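Search this site
Search
August
By a second-year student, Robotics Workshop, Soltovbridge

Stacking blocks from demonstrations: does it matter how the arm lets go?

Project report, second year

1. What the project was about

The task was to get a robot arm to put one block on top of another and leave it there. Block stacking is a common first task in the workshop at Soltovbridge because the parts are cheap and a fallen stack does no harm. Last year's group trained a policy on it and wrote that most of their failures came from missed grasps. When I ran their policy again I saw something different. The arm picked up the block nearly every time, carried it over and lined it up well enough, and then knocked it as the fingers opened.

My question was whether this could be fixed in the demonstrations alone, without changing the network or adding a sensor. I compared two sets of demonstrations that differed only in how the operator released the block.

2. Equipment and software

I used one arm with a parallel gripper over a white table, and cube-shaped blocks in plain colours. The pictures for the policy came from a head-height camera looking down at the table. There was no force sensing at the fingers. The gripper reports how far open it is and nothing else.

Recording and playback were done in Vakholm, the workshop's own logging tool, which saves camera pictures, joint positions and gripper opening with a shared clock. Training used Ilie, a small imitation learning code base left by an earlier project. I changed two settings in Ilie, the length of the action chunk and the picture size, and kept both the same for every run in this report.

3. Method

I recorded 200 demonstrations by guiding the arm with the hand controller, half in each style.

In the first style, which I call quick release, the operator lowers the held block until it looks seated, opens the gripper fully and lifts straight away. This is how last year's group worked, and it is what most people do if they are given no instructions.

In the second style, paused release, the operator lowers the block, stops moving the arm, opens the gripper only a little, waits, opens it the rest of the way and then lifts straight up. The wait was one second by the clock in Vakholm. I practised this for an afternoon before recording, as my first attempts had waits of very different lengths.

The lower block was placed by hand in a different position each time, within an area marked on a paper sheet. The sheet was taken away before recording started. The upper block started on the table to one side. Colours were swapped between recordings so that the policy could not learn to look for one colour only.

After checking the logs I threw out any demonstration in which the block fell or the camera pictures had gaps. That left 114 in all. More of the quick release recordings were lost, so I dropped paused ones at random until the two sets were equal in size. One policy was trained on each set.

Each policy was then tested at 15 positions of the lower block, the same ones for both. A trial counted as a success if the upper block was still on the lower one after the arm had gone back to its start pose. I also wrote down the stage at which each failure happened: reaching, grasping, carrying, placing or releasing.

4. Results

The quick release policy succeeded in 8 of its trials. Nearly all of its failures were at the release stage. The usual pattern was that one finger left the block before the other and pushed it sideways. In a few cases the arm began to lift while the fingers were still closing on the block, and took it back up again.

The paused release policy failed only twice. One was a missed grasp near the far side of the area. The other was a release failure in which the arm paused correctly but had lowered the block too far to one side to begin with.

The placing stage looked much alike for both policies. The upper block was often a little out of line with the lower one, and this did not seem to matter much provided the fingers came away cleanly.
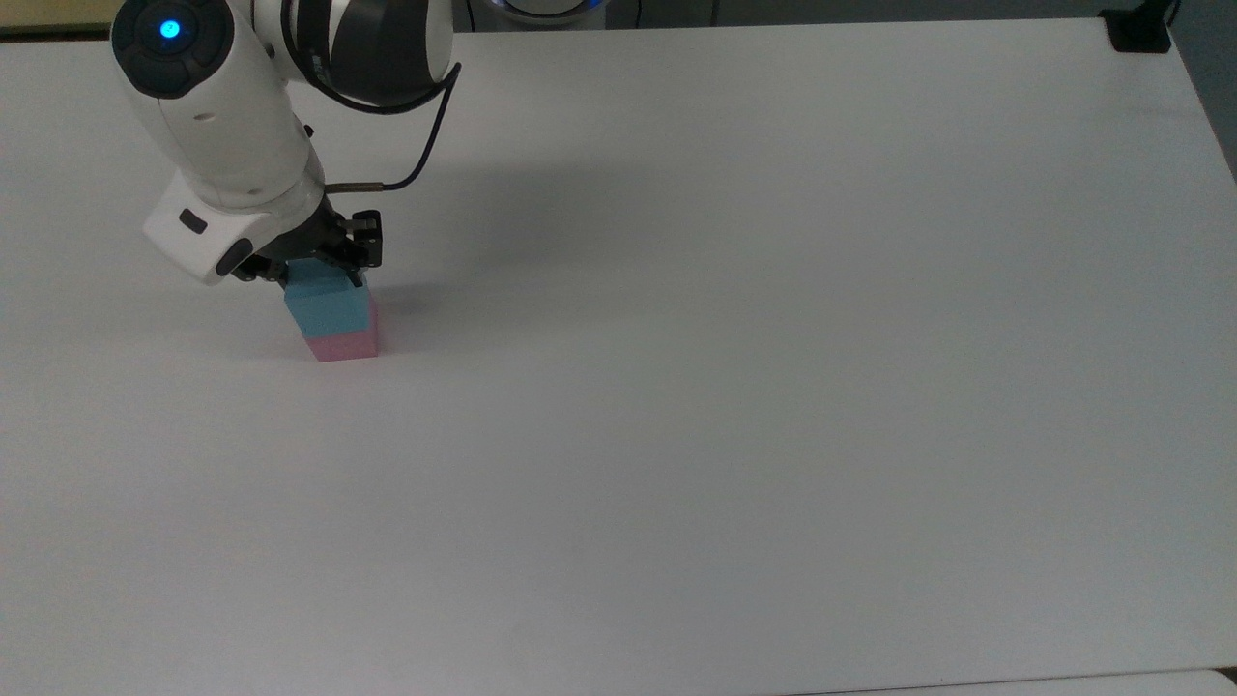
Figure 1. Placing stage, gripper still closed on the blue block, with the pink block underneath. The blue block sits slightly to the left.

The paused policy was slower. Its trials took longer by more than the one second wait, mainly because it sometimes stopped above the lower block and hovered before going down. I think this comes from the action chunks. A chunk that contains a pause looks much the same at the start as one that contains a slow descent, and the policy seems to mix them up. I did not have time to test this properly.

5. Problems along the way

The first set of recordings, made before the ones reported, could not be used. The clock in Vakholm had been left on its default setting and the gripper values ran behind the pictures. The delay was small but enough to make the arm lift too early in training data where the operator had done nothing wrong. Anyone using Vakholm should check this first. The setting is under the recorder options, and it goes back to the default after an update.

Shadows were a second problem. The arm throws a soft shadow on the white table, and when the blinds were open the shadow changed through the day. All the recordings used here were made with the blinds shut and the ceiling lights on. I would expect both policies to do worse in daylight.

6. Limits

Only one person recorded the demonstrations, so the result may say as much about my hands as about the two styles. I knew which style I was recording and may have been more careful with the paused one in other ways, such as lining up the block. The number of test positions is small. Only cubes of similar size were used, and no stack was higher than two.

7. Further work

The next group could record paused releases with shorter waits and find out how short the wait can be before the benefit goes. It would also be worth having a second operator, ideally one who has not read this report. The recordings are stored on the Drekcombe drive in the stacking folder, with the discarded ones kept separately, and the list of test positions is in the same place as a plain text file. The first set with the clock fault is there too and should not be used for training.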